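Two-Arm Part Handling in a Shared Workshop
Project Report, Robotics Build Course
Author: Tuulikki Mäkelä

Last updated: 3 June 2022

1. Purpose

The project set out to build and tune a two-arm station that takes molded plastic parts from a yellow shelf and carries them to a bin on the floor. The work was done in a shared workshop with a carpeted floor and no fixed machine bed. All equipment had to be set up and cleared by one student.

The report covers the cell layout, the grippers, the control program and the test results. The design of the arms themselves is outside its scope.

2. Requirements

The station had to meet the following:

- Hold a curved, glossy part with two grippers without dropping or marking it.
- Work beside standard shelving, with no changes to the shelves.
- Release the part inside the rim of the bin.
- Stop both arms if either one reports a force above the limit.
- Run from one control computer.

The force limit was set at 2 N above the normal holding value. This was found by hand, by raising the limit until false stops ended during slow moves.

3. Software

The arms are driven by Gristix, a motion program written for the course. It keeps one target pose for the part and works out both arm poses from it. The first version gave each arm its own path. Small timing differences then pulled the part sideways, and one gripper slipped. With a single target pose the two arms share one clock and the problem did not return.

Contact is judged from motor current. The readings are filtered over 200 ms, a value that delays the stop slightly but removes most of the noise from the wrist joints. A shorter filter was tried and caused stops during normal lifting.

Camera views from the head and the wrists are saved with each run. The wrist views were used mainly to check clearance between the gripper parts and the shelving.

4. Cell layout and views during handling

Both arms work from one side of the bin. The shelf with the trays is on the left, close enough to reach without moving the base. The head camera sees the held part and the bin together. The wrist cameras look along the underside of the gripper housing and lose sight of most of the room.
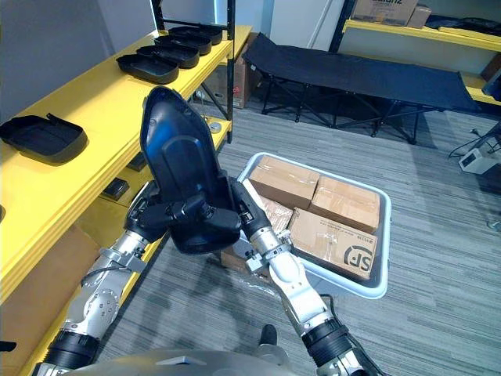
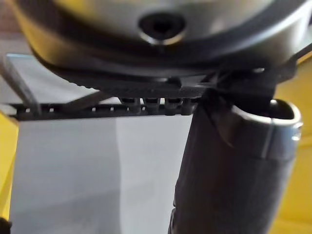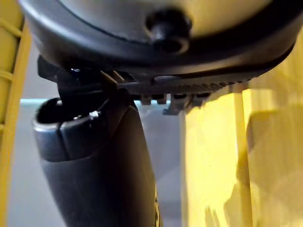

5. Test procedure

Each run followed the same steps.

1. Place the part at the start mark and home both arms.
2. Close the left gripper on the lower edge of the part.
3. Close the right gripper on the opposite edge.
4. Lift, and hold still until the current readings settle.
5. Move to a point over the bin.
6. Lower the part and open both grippers together.
7. Save the log and the camera files.

A run counted as a success if the part came to rest inside the rim and no stop was triggered. Runs with a wrong start position were repeated and not counted.

6. Results

The final program was run 200 times. The success rate was 91 percent. Failures fell into two groups. In the larger group, the right gripper closed too near the tapered top of the part and lost hold during the lift. In the smaller group, the force limit was reached while the arms turned away from the shelf.

No part was cracked. Light rub marks were found on parts that had slipped. Thin rubber pads from Davport were added to the fingers before the final test and reduced the marking, though they also made the closing position less repeatable. The pads had to be pressed back into place several times.

Cycle time was not optimized. The hold step took the largest share of it, and could be shortened if the current readings were replaced by a force sensor at the wrist.

7. Problems during the build

Cable routing took more time than planned. The first layout let the right arm cable catch on its own clamp when the wrist turned fully inward. The wrist range was limited in Gristix and the cable was moved to the outer side.

Base height was also a concern. The Moodley stand first used was too low to reach over the shelf edge with the elbow up. It was replaced by a taller Maritz stand, and all saved poses had to be taught again.

Calibration between head and wrist cameras drifted after each move of the base. A short check against a printed target is now part of the setup.

8. Further work

Work planned for July:

- Fit a force sensor to the right wrist.
- Teach a lower grip point for the right arm, away from the taper.
- Glue the finger pads in place and repeat the test series.
- Add a shelf model to the planner so that the turn away from the shelf no longer depends on a taught path.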